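How to Score Clutter Before You Train a Pick-and-Place Policy

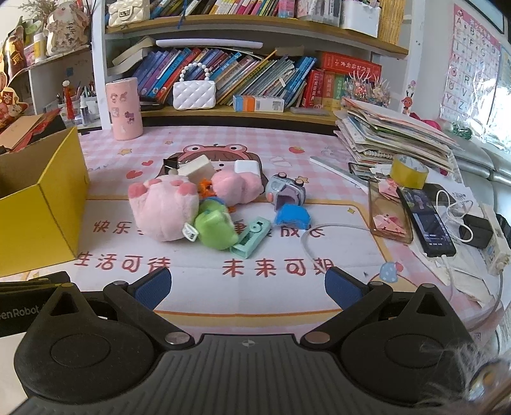 Tawfik
Research engineer, Pronunari manipulation group

This tutorial covers the clutter score we use to sort demonstrations recorded with a hand-held gripper. The score is a single number per recording. We use it to decide the order in which recordings go into training, and to check that the test set is not easier than the training set.

You need a folder of recordings, one per demonstration, and the Dollov labeling tool. You do not need a robot until the last step.

Step 1. Choose the opening view

Take the first view in which the gripper is open and faces the work surface. Skip any view where the fingers are closing or a hand blocks the objects. The desk above is a good opening view: both fingers are apart and the pile of toys sits between them and the bookshelf.

Step 2. Mark the work area

Draw one outline around the surface the demonstrator is working on. For a desk with a mat, we outline the mat. Anything outside the line is background and is not scored, even if it could be picked up. On this desk that leaves out the papers, the phone and the books on the shelf.

Printed pictures inside the outline are not objects. The cartoon girl and the Chinese characters on the mat get the label "print." Our first labels missed this rule, and the detector kept proposing grasps on flat artwork.

Step 3. Label the objects

Give every loose item in the work area its own mask. Use plain names. If you can't tell what something is, name it by color and shape, such as "white block" or "blue plastic piece." A guess at the function does more harm than a vague name.

Tags stay with the item they are attached to. The small white tag on the plush paw is part of the paw. Cables get their own class, "line," because a cable can cross the whole area and would otherwise touch every other mask.

Step 4. Compute the score

For each object, count the other masks that touch it or overlap it. Average over all objects in the area. Then add 2 for each object that is partly hidden behind another one, divided by the number of objects. Lines are left out of the average and stored in a separate column.

A row of spaced blocks scores zero. A pile where soft toys cover hard ones scores much higher, mostly from the hidden-object term.

Step 5. Sort and train

Sort the recordings from low to high and split them at the median. Train on the lower half for 50 epochs, then add the upper half and train again for the same number. Keep the learning rate schedule the same in both stages or the comparison will not mean much.

What we found

We ran this on 258 recordings from home desks and tables. Policies trained in sorted order dropped fewer soft objects in our tests than policies trained in random order. For hard objects the two orders gave nearly the same result. We think the soft objects gain more because their outlines change when a neighbor is moved, and the early, simple recordings give the policy a cleaner look at each shape. We have not tested that explanation directly.

The score has two known problems. It ignores height, so a tall stack and a flat spread can come out equal. It also depends on the viewing angle, and a low camera hides more objects than a high one. Compare scores only between recordings made with the same gripper mount.

Running it on a robot

Before a robot trial, score the test table in the same way and write the number in the run log. If it is above the highest score in your training set, report that trial separately. The script that reads the log is in the Luver repository under "clutter," and the column names match the ones the Dollov tool exports.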